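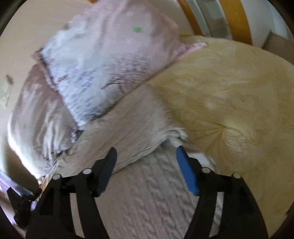 17 April 2018

Quick one, dead tired. Reading room at Tumivcombe shut early again so did the periodicals count standing up. 723 bound volumes on the lower shelves, 386 with no barcode. Two whole runs of the geology journal filed under history - no idea since when. Catalog says 3064 titles, I dont believe it.

Hannelore Thaler wants the Jandau gift boxes sorted before finals. Told her maybe. Students already fighting over teh carrels by the window.

Interlibrary loan from Gendidum still not here, asked for it in December. Must renew my own books - overdue, embarassing. Call the bindery first thing.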